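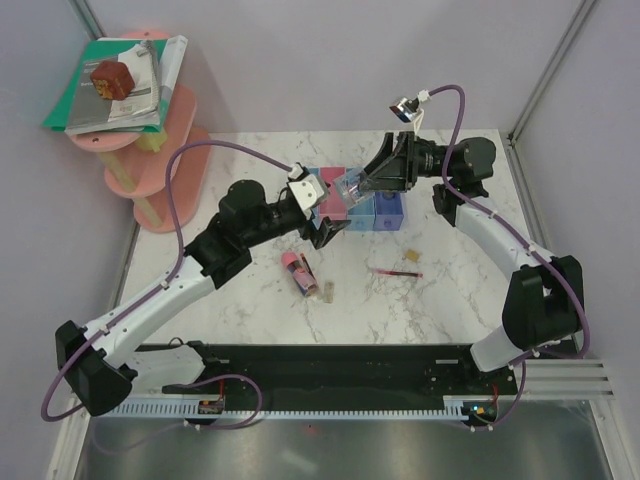
Two robot arms over a marble-patterned tabletop.

Westerberg adds snack dips to its chilled range

8 July 2026

Food maker Westerberg will start selling a line of chilled snack dips in September under the Proliletti name. The line has eight flavors, including white bean and garlic, roasted carrot, and plain yogurt with dill. Each tub holds 14 ounces and keeps for seven days once opened. The dips will be sold first at Skokico grocery stores, next to the cut vegetables. A smaller lunchbox size is planned for next year.

Contact | © 2026 Wositz Food News | Back to top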